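Search articles, authors, issues
Share 95 Comments 7

In Defense of the Coat Rack

by Celeste Frade

My mother had a hook behind the kitchen door, and on this hook lived all the coats of the family, one over the other, so that to take my school coat I had to lift my father's first. I did not think about it then. I think about it now, because in the last years I visited many new offices and apartments for this magazine, and in most of them I did not know where to put my coat.

The architects prefer a closed wardrobe. Duarte Magalhães, who designed the Ellero studios and is a kind man, explained to me that coats are "visual noise." He opened for me a white panel, one of many equal white panels, and there was the closet, very deep and very correct. When I left I opened three wrong panels before I found my coat again. I told him this and he laughed, but he did not change his mind.

I want to say something for the rack that stands on the floor, with its pole and its hooks at the top. It is a cheap thing. I bought mine secondhand from a shop in Sampaio and carried it home on the bus, with over 3 people asking me if it was a lamp. It takes little space and it needs no drill. Most of all, a visitor understands it immediately and does not need to ask permission.

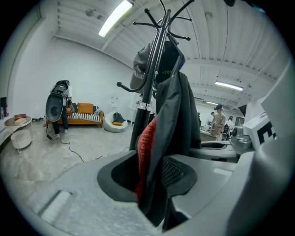 Vol. 7, No. 3, p. 122

A black rack with curved hooks can stand very well in a room with a white wall and a concrete floor. The cap and the black jacket do not spoil it. An orange sofa with a striped cushion is already a decision about color, and a bit of red knit showing at a jacket does not offend it. I even believe that such a room, with its metal ceiling and fluorescent light, needs some clothes in it. Without them it is easy to feel that one came to wait for a dentist.

When there is no rack, people use the chairs. A rounded lounge chair is a generous place for a bag, and after the bag comes the scarf, and then the person who wanted to sit remains standing.

Aurora Tavares wrote to me in September that a rack is always too full, and that hers once fell in the night and frightened the whole house. I accept this. A rack must have a heavy base, and somebody must take away the winter coats when the winter is finished. In my home this somebody is me, and I am usually late.

But I would still choose the rack. My coat is wet often and I like to see it drying. I like also to see, when I enter a friend's house, whose jackets are there before mine, and to guess who is already in the kitchen.

Share 95 Comments 7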